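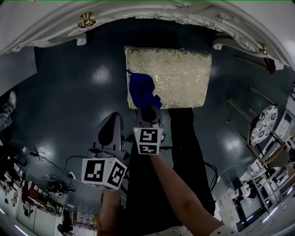

You want to know if it'll put up with being used by people who are rubbish at it, was the first comment under my note saying I was off to the Mornora open day, and it came from a regular reader who signs off only as Willitz. Fair question! I wrote it on the back of my hand (well, in my phone) and took it with me, and I think I've got most of an answer.

So, Mornora. They sell a kit called the Vodent, a pair of hand-held grippers plus the software that turns what you do with them into something a robot can learn from. You hold one in each hand, do a household job the way you'd do it at home, and the recordings go off to be sorted. You can buy the kit outright or hire it by the month, and they'll also do the recording for you as a service if you send them a list of jobs. I went on the Wednesday, got there at ten and was handed a coffee and a badge with my name spelt wrong.

The first half hour was slides, and I'll be kind and skip them. After that we were let loose on the demonstrations, and this was much more like it. I'd expected a lot of picking up blocks and putting them in bowls, so it was nice to see cloth being handled, because cloth is horrible. It never sits the same way twice. I asked how many goes they'd want of one job before training anything on it and was told 800 for something with fabric in it, fewer if it's a cup or a box. That's a lot of goes! The chap next to me did a sort of whistle.

Then I had my turn. The grip is comfortable and the squeeze is light, and I got the hang of opening and closing in a couple of minutes. Wrists are another matter. By the end of 12 goes mine were grumbling, and I'd want a proper break in any session longer than that. The staff said new people usually settle down after 19 or 20 tries, and I can believe it, as I was already less clumsy by the time I had to hand them back.

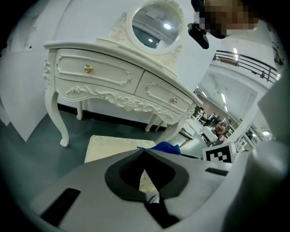
My main worry before I went was the tracking, meaning how well the system knows where your hands are. Begum's kit, which I tried in March, wanted a plain room and sulked if you gave it anything fussy. Mornora seem quite relaxed about it. The printed square code stands up on the side of the gripper, and they were happy to have it pointed at a white dressing table covered in carved scrolls and flowers, with a round mirror on top throwing the ceiling lights straight back. I asked whether mirrors were a problem and got a careful reply - they'd rather you recorded with them than without, so long as your own house has them, but check the first few clips before you carry on. I liked that they didn't just say no problem at all.

Things I was less keen on. The cables, for a start. I spent a fair bit of my turn thinking about my feet, and I'd pay extra for a wireless set (they say one is being looked at, with no date). The body of the gripper is also chunky, so I wouldn't fancy working inside a narrow drawer with it. And the price list is a muddle, with the storage charged separately from the hire, so do ask for one figure with everything in it.

Back to Willitz, then. Yes, I think it'll put up with beginners. Bad goes can be marked and thrown out afterwards, and you get 2 practice sessions with the hire before the month starts counting. I've asked for a quote for a month in the spring, and I'll post it here when it comes through.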